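Le thé froid infusé la nuit, ou comment j'ai vidé mes placards

23/02/2024

Je sais, il fait quatre degrés dehors et je viens vous parler de thé froid. Mais cela fait depuis septembre que j'en prépare presque tous les soirs, j'ai un carnet entier de notes, et il fallait bien que ça sorte un jour !

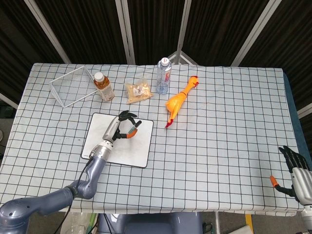
Tout a commencé avec un fond de paquet de darjeeling oublié derrière la farine. Je le trouvais âpre à chaud, même en surveillant l'eau de près, et j'allais m'en débarrasser quand j'ai lu quelque part qu'on pouvait le laisser une nuit au frigo dans de l'eau froide, sans rien faire d'autre. Le lendemain matin, j'ai bu la carafe debout dans la cuisine, en pyjama, avant même le petit déjeuner. C'était doux, un peu raisin, un peu foin, avec une longueur que je n'avais jamais sentie dans ma tasse. J'ai recommencé le soir même.

Pour celles et ceux qui n'ont jamais essayé, la méthode tient en trois lignes. Dix grammes de feuilles pour un litre d'eau, une carafe fermée, huit heures au réfrigérateur. On filtre, on goûte. Si c'est trop léger on remet deux grammes la fois suivante, si c'est trop fort on raccourcit la nuit (ou on se lève plus tôt, mais là je ne peux rien pour vous).

L'eau, par contre, ça change tout. Chez moi elle est très calcaire et les thés noirs y prennent un voile terne en surface, avec un goût un peu crayeux. J'ai fini par acheter une eau peu minéralisée pour faire la comparaison, même thé, même dose, même nuit, deux carafes côte à côte. L'écart était énorme ! Depuis je filtre l'eau du robinet et j'en suis contente, c'est un bon compromis et je ne porte plus de packs dans l'escalier.

Quels thés choisir

Les oolongs peu oxydés sont mes préférés, et de loin. Ils donnent quelque chose de floral, presque crémeux, et ils supportent très bien une deuxième infusion. Je remets de l'eau sur les mêmes feuilles le matin et je bois la suite au retour du travail. La deuxième carafe est souvent plus ronde que la première, je ne m'y attendais pas du tout.

Les thés verts japonais vont vite. Avec un sencha, trois heures me suffisent largement, au-delà je trouve que l'herbe prend le dessus et que la couleur tourne. Essayez aussi avec des glaçons posés directement sur les feuilles, à température ambiante, et laissez fondre. On obtient un tout petit verre très concentré, épais, qui rappelle le bouillon. Il faut aimer, moi j'adore.

Les thés noirs sont plus capricieux. Mon darjeeling du début était magnifique, mais j'ai eu de grosses déceptions avec des mélanges pour le petit déjeuner, plats et sans relief. Les feuilles très brisées laissent en plus une poudre au fond qui passe à travers presque tous les filtres. Un ceylan à grandes feuilles s'en sort mieux, surtout avec un zeste de citron ajouté au dernier moment.

Et puis il y a le hojicha, ce thé vert torréfié qui sent la noisette et le pain grillé. Froid, c'est une gourmandise. J'en ai acheté un sachet chez Neagu, une boutique minuscule où on entre à deux maximum, et j'y suis retournée la semaine suivante pour en reprendre trois. C'est celui que je sers aux gens qui me disent qu'ils n'aiment pas le thé.

Le matériel

J'ai commencé avec un bocal à cornichons et une passoire, et franchement ça marche très bien. J'ai ensuite craqué pour une carafe Skarnberg, étroite, avec un filtre dans le goulot, qui tient dans la porte du frigo. Elle m'a coûté 43 euros et j'ai un peu toussé en payant. Le filtre retient correctement les grandes feuilles et se nettoie sous le robinet en dix secondes. Seul reproche, le joint du bouchon garde les odeurs : après un lapsang fumé, mes deux oolongs suivants avaient un petit air de jambon. Je l'ai fait tremper toute une nuit dans de l'eau et du bicarbonate et c'est parti.

La balance, je la recommande vraiment. Une cuillère de thé roulé en perles et une cuillère de thé à feuilles longues, ça n'a rien à voir en poids, et j'ai raté pas mal de carafes avant de le comprendre. Une petite balance de cuisine précise au gramme fait très bien l'affaire.

Et ce que je grignote avec

Le thé froid se marie mieux avec le salé que le thé chaud, c'est mon avis et je le défendrai jusqu'au bout. Des biscuits au sésame avec un oolong, des amandes grillées avec le hojicha, du fromage de chèvre frais avec le sencha (oui, oui, essayez !). Pour le sucré, je reste sur des choses sèches et discrètes. Une crème ou un glaçage trop beurré laisse un film en bouche et on ne sent plus rien du thé derrière.

J'ai aussi fait quelques bêtises. La carafe au jasmin laissée deux jours entiers, imbuvable, on aurait dit du savon. Le mélange oolong et menthe fraîche, où la menthe a tout écrasé. Et le rooibos, qui n'est pas un thé, je sais, mais qui m'a donné une eau orange très jolie et à peu près sans goût. On m'a conseillé depuis de le laisser jusqu'à 3 jours au frais, je n'ai pas encore eu le courage de lui redonner sa chance.

Côté conservation, je ne garde jamais une carafe plus de deux jours une fois les feuilles retirées. Le goût baisse vite, surtout pour les verts, et comme l'eau n'a pas chauffé je préfère rester prudente : carafe bien lavée, frigo bien froid, et je ne laisse pas traîner sur la table tout un après-midi.

Pour la suite, j'ai commandé un thé blanc chez Clerkden et j'attends le colis avec une impatience un peu ridicule. J'aimerais aussi tester l'infusion dans de l'eau gazeuse, directement dans la bouteille, en ouvrant très doucement le bouchon au matin pour ne pas repeindre la cuisine. Si vous l'avez déjà fait, dites-moi en commentaire combien de grammes vous mettez, et si les bulles tiennent jusqu'au lendemain !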